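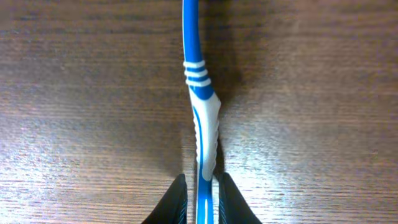
Basketballcamp Leltarby – Häufige Fragen

Stand: 24. Januar 2021. Wird laufend ergänzt, also ab und zu mal reinschauen.

Wann ist das Camp?
Im Juli, erste Ferienwoche. Genaue Tage kommen, sobald die Hallenzeiten bestätigt sind. Bitte nicht einzeln nachfragen, wir wissen es selber noch nicht.

Wo wird gespielt?
Huneck-Halle in Leltarby, beide Felder. Bei gutem Wetter nachmittags auch auf dem Freiplatz hinterm Schulhof. Eingang an der Seite, vorne ist zu.

Wer kann mitmachen?
Kinder und Jugendliche ab acht Jahren. Vereinsmitglied muss man nicht sein. Anfänger ausdrücklich willkommen, die Gruppen teilen wir am ersten Vormittag nach Können ein, nicht nach Alter. Wer mit Freundin oder Freund in eine Gruppe will: bei der Anmeldung dazuschreiben, klappt meistens.

Was kostet das?
344 Euro mit Übernachtung und allen Mahlzeiten. Camp-Shirt ist drin. Preis für Tagesgäste steht noch nicht fest, kommt mit dem nächsten Update. Geschwisterrabatt gibt es, bitte beide Kinder auf einem Formular anmelden, sonst übersehen wir das.

Wie oft wird trainiert?
Zwei Einheiten am Tag. Vormittags Technik (Wurf, Ballhandling, Fußarbeit), nachmittags Spielformen. Abends freie Halle, wer noch kann.

Gibt es ein Turnier?
Ja, am letzten Tag der Oyelaran-Cup. 3 gegen 3, gemischte Teams, kurze Spielzeit. Eltern dürfen zuschaun, Kuchen bitte vorher anmelden wegen Kühlschrank.

Wo schlafen die Kinder?
Im Gästehaus Lasley, zu Fuß von der Halle aus zu erreichen. Mehrbettzimmer, Bettwäsche ist vorhanden. Handtücher nicht!

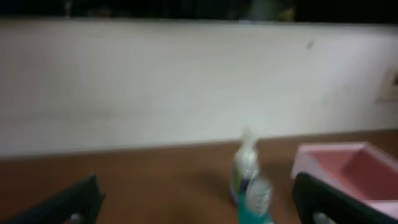

Holztisch vor weißer Wand

Was muss mit?
Hallenschuhe mit heller Sohle, Schuhe für draussen, Trainingssachen zum Wechseln, Trinkflasche, Badesachen, Handtücher, Zahnbürste und was man sonst im Bad braucht. Krankenkassenkarte. Namen reinschreiben, vor allem in die Shirts. Eigener Ball geht, muss aber nicht sein.

Handys?
Während der Einheiten in der Tasche. Abends ok. Für verlorene Geräte haften wir nicht.

Mein Kind isst kein Fleisch / hat eine Allergie.
Kein Problem, im Formular eintragen. Bei schweren Allergien bitte zusätzlich anrufen.

Was ist, wenn das Camp wegen Corona ausfällt?
Dann gibts den vollen Betrag zurück. Angezahlt wird erst, wenn wir die Zusage von der Gemeinde haben. Ob und welche Tests nötig sind, kann jetzt im Januar keiner sagen, Info folgt per Mail.

Kann ich wieder absagen?
Bis zwei Wochen vor Beginn kostenlos, schriftlich. Danach nur mit Attest oder wenn jemand von der Warteliste nachrückt.

Wie melde ich an?
Formular ausdrucken, ausfüllen, unterschreiben, einscannen oder in den Briefkasten an der Huneck-Halle. Abfotografieren geht auch, wenn mans lesen kann. Bestätigung kommt per Mail, evtl. im Spamordner gucken.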